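Filed under: Workshop & Safety > Minutes
3 comments · 5 shares

SIDORA WORKING GROUP – MINUTES OF THE JULY MEETING

Held in the back office at Clordale. Started 10.15.

Minutes of the last meeting were agreed, with one change. The line saying the stopping fault was "understood" now reads "discussed". The minute-taker asked for this change and stands by it.

1. The unplanned stop on the towel table

The group went over the stop again. One of the two arms halted while closing on a towel and then, after the restart, went back to its home position without waiting for the operator. The operator had a hand over the table at the time. There was no contact and no injury. It has gone in the incident book as a near miss, although the first draft of the entry called it a "minor pause". The meeting did not accept that wording.

The supplier's note from Işık puts the fault down to a loose connector and says the arm behaved as designed after power came back. The meeting was not much impressed. A loose connector may explain why the arm stopped. It does nothing to explain why it moved again with no one telling it to, and if that is the design then the design is the complaint.

It was also pointed out that the note was written without anyone from Işık having visited the table or asked for the log. The wiring on these arms runs outside the joints, so a pulled lead is a fair guess, but a guess is all we have been given. 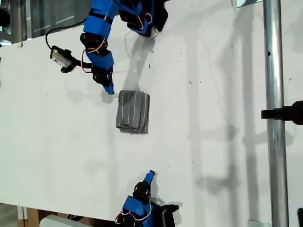
A comment from the operators' side was that the connector story had been offered for the previous stop as well, that the lead had been changed then, and that they would like to know how many leads have to be changed before somebody looks at the restart. The chair took the point. It is to be put to Işık in those words.

Action: Clordale workshop to send the full log to Işık, and to ask for a written answer on the restart alone.

2. Hostport monitoring

Hostport's alert did arrive, 32 seconds after the arm had stopped. The sales sheet says "instant". Hostport's reply blames our network, which may be right, but they have sent nothing to show it. Until they do, the alert is not to be counted as a safety measure in any risk form. Two forms currently count it and will be redone.

3. Grip and finger wear

There was a suggestion that the stop came from the fingers snagging, and that a better grip would settle the matter. Views differed. The fingers with tape on them have been in use with towels and other cloth, and tape does crease and lift. A lifted edge could catch on a hem. Against this, the log as far as it has been read shows no rise in load before the stop, and the meeting felt that the tape was being blamed as the cheapest thing to replace.

Agreed that the tape will be checked at the start of each session and changed if any edge has come away. This is housekeeping and must not be written up as the fix.
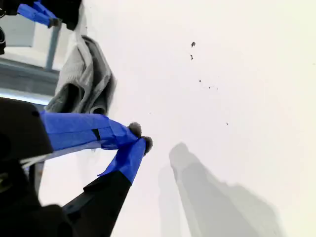
Question from the floor: can the arms be used in the meantime?
Reply: Only with both hands off the table before power is restored, and with a second person at the stop button. If there is no second person, the arms stay off.

4. The test figure

The report to Sidora's management says the arms have done more than 3000 cycles "without a safety event". The minute-taker asked whether this included the near miss. It did not, as the count was taken before it. The sentence is to come out – a corrected one may go back in when the count has been done again.

5. Restart trial

Power to be cut and restored on purpose, with the table roped off, starting from different arm positions. The workshop wanted one clean run to be enough. The meeting did not agree, given that the fault has already come and gone twice, and the number of runs will be settled once the log has been read properly.

6. Any other business

The stop button label is peeling and will be replaced. The request for new stools was held over again.

Closed 11.40. Next meeting when Işık has replied, or in August if they have not.

Tags: near miss, restart fault, minutes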